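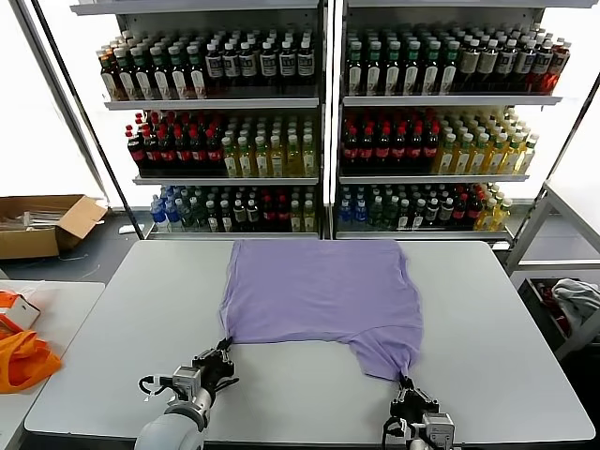
Handout 4: Two-Arm Shirt Folding
Instructor: Floarea Mocanu
Lab assistant: Raed Sleiman

Read this before your group's session. The shirt task uses both arms, and the notes from Handout 3 on single-arm picking still apply, except for the section on approach height.

Starting position

Lay the shirt flat on the white table with the hem toward the shelves. Small wrinkles are fine. Both grippers should be open and clear of the cloth before you start recording.

Grasping

Bring each gripper down at the edge of the fabric and close it slowly. If the fingers miss, open, back off and try again in the same episode -- do not stop the recording. Keep the pull between the two arms light. A tight pull drags the whole shirt toward you and the next grasp point moves with it.

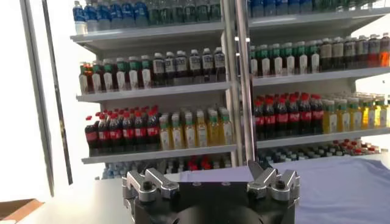
Check the wrist views before every run. The cloth looks very different from the wrist than it does from the head, and a grasp that seems centered in one view can be well off in the other. Last August's class lost 131 episodes to a wrist view that had frozen while the head view kept running.

Leave the bottles on the shelves as they are. The Clornumier group uses them for its picking task.

What to hand in

Each group of 2 records 13 good episodes and writes one page on the failed ones. Name the folder with your group name and the task, for example Deligiannis-shirt. The page is due February 10, 2022, at the start of class.

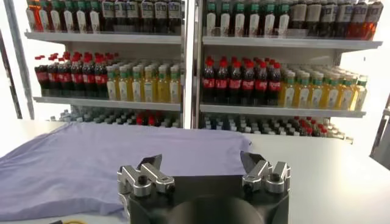
Skeltville Robotics Class -- Zombridge Lab Section

Grading

Half the grade is for the episodes and half for the written page. An episode counts if the shirt ends up folded on the table and both grippers are open at the end. Speed is not graded. Send questions about the arms to Raed, and questions about the page to Floarea.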